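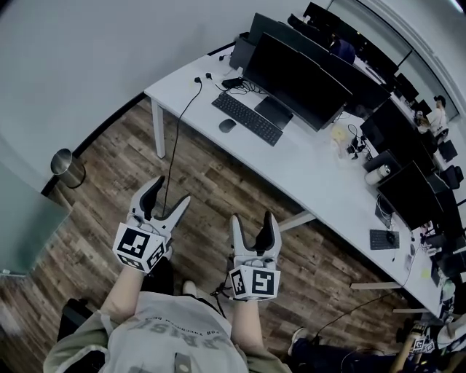 "A desk is harder than a floor," says the engineer who runs chore trials at Kallent. Of 2,171 attempts logged by January, 231 involved cables. 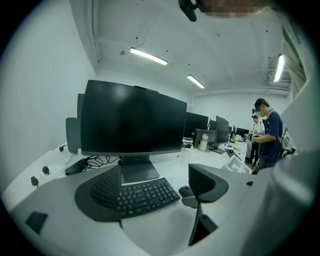

By the Distdale editor

Can a machine tidy an office yet? "Parts of it. Moving a bottle, yes. Sorting cords - no." She wants 10 clean runs in a row before calling any chore done.
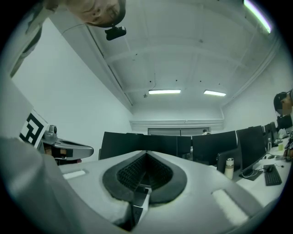
Hand-held grippers at the workstations, March 2023.

Wiping keyboards comes next. "I wouldn't put a date on that."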